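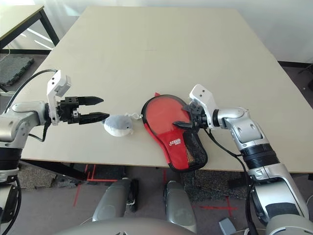

Returns handling is the part of a warehouse that gets automated last, and the arguments about it are usually conducted by people who have never graded a return. I ran the returns floor at Drarnmont for six years and now write work instructions for Lockwood, where a two-arm cell is being fitted to the sorting job. The items it has to deal with are awkward ones. A small plush toy with a silver keychain clip lies on its side next to a red paddle case, the clip touching the case, and one gripper is already pressing on the red cover while the other is open with nothing in it. A human grader handles that pair without a written rule. The cell needs one, and somebody has to write it.

That writing is where the job changes. Su-chen Tam, the senior grader on the floor, now spends part of her shift defining which item is picked first, where a soft case may be clamped, and what counts as a separate item when two things touch. She holds the knowledge and the job description still says "sorter, grade 2." Management treats this as a training task that will end. I don't think it ends. The product mix shifts every December and the rules shift with it.
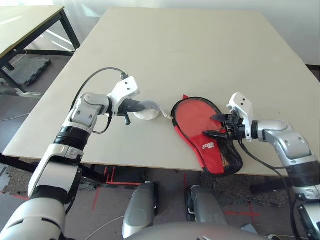
Left gripper holding a white plastic part, right gripper on the paddle case.

The two-arm arrangement matters for staffing. A single arm can be tended by a loader who clears faults. With two arms holding different objects, a fault can involve either hand or both, and the person clearing it has to know which object should be released first. This is skilled work. Jamie Pilkington, who schedules the floor, counts it as "monitoring" and assigns one attendant to two cells. The attendant then walks between them and grades nothing. Throughput per cell is recorded. Time lost to walking is not.

The vendor's case, as put to us by Mernach, rests on 2466 items graded in a trial period. I accept the number. It says nothing about who re-graded the doubtful ones, and on our floor that was Su-chen, at a side bench, with no line in the report.
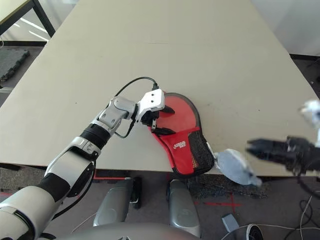

Gripper fingers clamped on the upper part of the red item, its lower end over the near edge of the table.

An overhanging item is a good test of how a site divides responsibility. Under our old procedure the grader pushed it back and carried on. Under the new one the attendant may not reach in while the arms are powered, so the choice is to stop the cell or let it continue. Stopping costs the attendant a logged interruption - and interruptions feed the individual score. I would remove that link before installing a second cell.

I would also regrade the sorter role, pay for rule-writing as engineering work, and record re-grading hours alongside cell output. Rongrong Guo in finance has asked for a costing of all three, and the draft is with her.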